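Energy auditor, apartment buildings

Flanley inspects apartment buildings in Cukonham and advises owners on cutting heat and water use. We are hiring 2 auditors, starting in October.

The work
Meter readings, boiler checks and short written reports, up to 3 buildings a week.

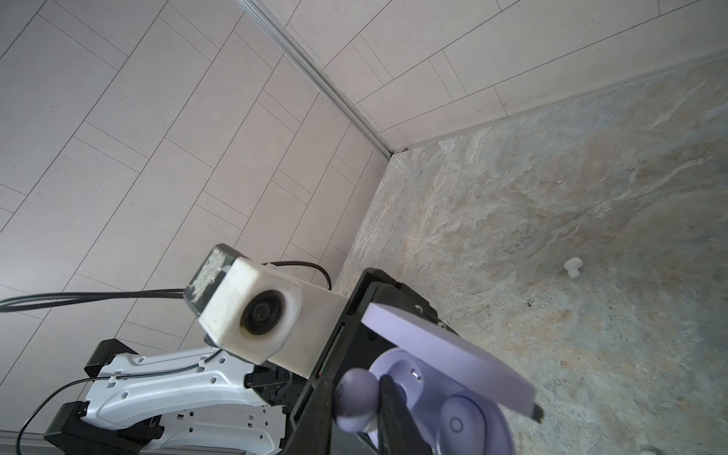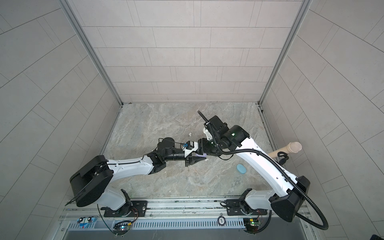

Requirements
Driver's license and 2 years in building maintenance or energy work.

To apply
Send a resume to Apolline Mallet by noon on Friday.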